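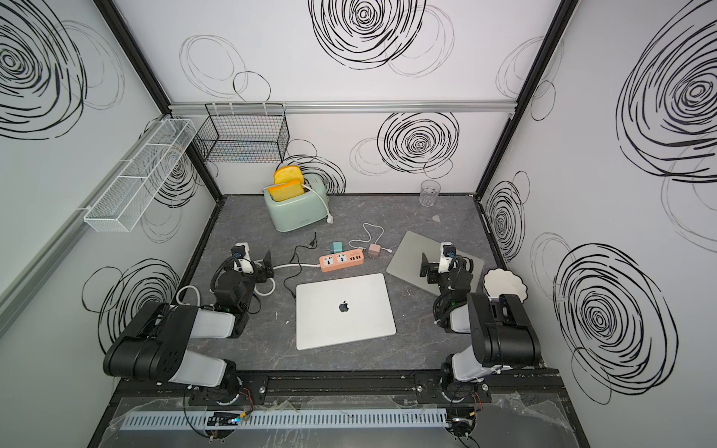

Fig. 9. Two laptops, lids closed, with the power strip behind the middle one.

Setting up your charging spot

I like to get everything out on the table before I plug in a single thing – saves so much crawling around later!

1. Close both laptops and lay them down flat.
2. Set the power strip behind them, outlets facing up.
3. Push the charger blocks in all the way. Mine are different colors (teal and pale pink), so I can grab the right one half asleep.
4. Run the white cable toward the wall, with a little slack in it.

Note: If your cable won't reach, move the strip, please don't stretch the cable.

Caution: Never stack the laptops while they charge. They need air, and I've scratched a lid that way – still mad about it.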